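How do I get marker off a white table top?
Asked by Thitima Kamolrat, 16 March 2024

Permanent marker on my white craft table, been there since May. Dish soap did nothing. Dont want to wreck the finish. 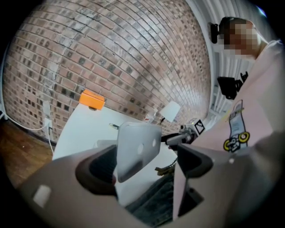 Table was 56 dollars used so not the end of the world, but I'd like to keep it. Any ideas?

2 answers

Aarti Pathak
Rubbing alcohol. Cotton pad, dab, wait a minute, wipe. Test underneath first!! If it's real old go over the line with a dry erase marker and wipe while wet. Did 8 spots on my desk that way.

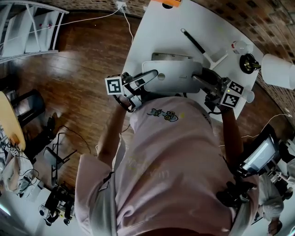 Answer from Ponari
sand it. 600 grit

Comments

Aarti Pathak: Please don't sand it, you'll get a dull patch and then it grabs every bit of dirt.
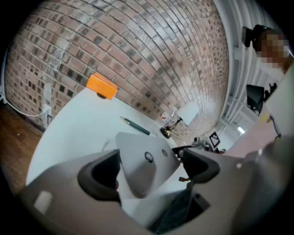
Melamine sponge is ok if you go easy, same problem if you scrub tho. Rinse with plain water after adn dry it.

Thitima Kamolrat: ok trying alcohol tonight, thx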